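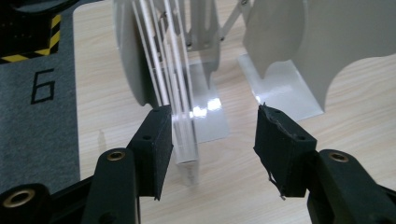
Private sponsorship of a bereaved child is an undertaking by a person outside the family to meet some or all of the cost of bringing that child up, usually until a stated age or event. It has no legal content of its own in most systems. Whatever force it has comes from the instrument that holds it: a deed, a trust, a court order, or a registered scheme. A promise with no instrument may still be kept, but it cannot be enforced, audited or passed on when the sponsor dies.

Unit 9: Sponsorship, guardianship and adoption of the children of service personnel

Reading for this unit: course pack, sections 4 and 5. The Havville scheme rules are at the back of the pack and should be brought to the Monday seminar.

1. Terms

Newspapers use "adopt" for several different arrangements. For this course the terms are fixed as follows.

Adoption: a court order that ends the legal relation between the child and the earlier parents, wholly or in part, and creates a new one with the adopter.

Guardianship: an appointment giving a person the power and duty to make decisions for the child. The child's legal parentage is unchanged. A surviving parent normally remains the guardian without any appointment.

Fostering: care of the child in the carer's home under an agreement with a public body. Parentage is unchanged and the agreement can be ended by either side on notice.

Sponsorship: payment towards the child's keep or schooling. No care, no decisions, no change in residence.

Survivor's benefit: a payment by the state, made as of right, to the spouse, child or other dependant of a person who died in service.

In most reported cases where a member of the public "adopts" the child of a dead soldier or police officer, the child stays at home with the surviving parent and what is offered is sponsorship. Students should read the report for three facts before classifying it: where the child will live, who will sign for medical treatment, and whether a court is mentioned.

2. Why the classification matters

2.1 Inheritance. An adopted child inherits from the adopter on intestacy. A sponsored child does not. In some systems an adopted child also loses the right to inherit from the birth family, and may lose a share in land held by the wider family.

2.2 State benefit. The effect of adoption on survivor's benefit varies. Under the Havville rules the child's portion ends on the date of an adoption order and is not restored if the order is later set aside. Sponsorship has no effect on the portion as long as the money is paid for schooling, clothing or health. Money paid to the surviving parent without a stated purpose is treated as household income and may reduce the means-tested supplement (rule 14).

2.3 Tax. Not covered in this unit. See unit 11.

2.4 Consent. Adoption needs the consent of the surviving parent and, above a certain age, of the child. Sponsorship needs only acceptance. The Jaletstead code is unusual in asking for the child's written view at the age of ten and again at fourteen, although the view does not bind anyone.

3. Forms of sponsorship

3.1 The bare promise. Made in speech, in a letter or to the press. It is a promise of a gift and is not binding in the systems studied here. There is an argument from reliance where the family has acted on the promise to its cost, for instance by moving the child to a fee-paying school. The argument has been accepted in Jaletstead and rejected in Havville.

3.2 The deed. Binding on the sponsor. The difficulty is in drafting the end point. "Until she is settled" and "until marriage" have both been litigated. The first was held too uncertain to enforce. The second was enforced, but it left the sponsor liable without limit of time where the beneficiary did not marry. An age, or the end of a named stage of education, is to be preferred.

3.3 The trust. A sum is put aside at the start and managed by trustees. The child is protected against the sponsor's death, insolvency or change of mind. The costs are high for small funds. Where the yearly payment is under 1,000 in local currency, the running costs of a separate trust will usually take more than the fund earns.

3.4 The pooled scheme. Sponsors pay into a common fund and the fund pays the families. The Purba scheme is the one used in the seminar exercise. A sponsor may be told which child the payment is matched with, but the match is for information only. If a sponsor stops paying, the child's payments continue from the reserve for 120 days and the child is then matched again.

4. Public servants as sponsors

A sponsor who holds public office raises separate questions. The offer may be entirely private, yet it will be reported with the sponsor's rank attached, and the family may take it for an act of the government.

(a) Capacity. The deed or letter should say that the sponsor acts as a private person. Office stationery should not be used.

(b) Conflict. A district officer may decide matters that touch the family, such as a land allotment or a school place. The Havville conduct rules require the officer to declare the sponsorship and pass such decisions to another officer. The Jaletstead rules require declaration only.

(c) Transfer. Officers are moved. Where the sponsorship includes visits, holidays or help with choosing a school, the arrangement should say whether these continue after the move.

(d) Equal treatment. A well-reported death attracts several offers while others attract none. This is the main argument for the pooled scheme. The counter-argument is that sponsors give more, and for longer, when they know the child. The Purba figures are often cited on both sides and should be read with the table notes, as the two groups of sponsors were recruited by different methods.

5. Record keeping

Havville keeps its sponsorship register on Rostar, a case system first bought for staff rotas and later extended. The register holds one entry for each child. The fields that matter for this unit are:

Instrument (none / deed / trust / scheme)
Start date
End point, in the words of the instrument
Person entitled to receive payment
Purpose of payment
Effect on supplement (yes / no / not assessed)
Date of last payment confirmed by the family

The last field is filled in from a return sent by the family each February. At the most recent review the register held 117 open entries. Entries marked "none" in the first field are kept open because rule 14 applies to the money whether or not there is an instrument.

Two weaknesses should be noted. The register records that a payment was made and does not record the amount promised, so a shortfall cannot be seen from the entry. Also, an entry is attached to the child and closes when the child reaches eighteen, even where the deed runs on through university. Later payments are then outside the register, though still owed.

6. Publicity and the child

A child whose sponsorship is announced in the press becomes identifiable as bereaved, as a beneficiary, and often by school. Jaletstead asks for the surviving parent's consent before any name is released by a public body. Neither system restrains the sponsor or the family. The standard wording for a scheme agreement is in the course pack, section 5, and contains an undertaking by the sponsor not to publish the child's photograph, school or home village.

The undertaking is often refused by sponsors who have already spoken to a newspaper. The usual amendment limits it to publication after the date of signature.

7. Seminar preparation

Read the Purba model agreement and the Havville scheme rules, and prepare short written answers. Half a page for each is enough.

Classify the arrangement in which a married couple offer to pay all the costs of a twin until each twin finishes school, the twins remaining with their grandmother, who has been appointed guardian. State which facts you relied on.

Redraft clause 6 of the model agreement so that the end point is certain.

Set out the effect under rule 14 of a single unmarked payment to the guardian followed by monthly payments direct to a school.

Advise a district officer who has been posted to the area where the sponsored child lives and who will sit on the local land board.

Answers are handed in at the start of the seminar. The marking grid is the same as for unit 8.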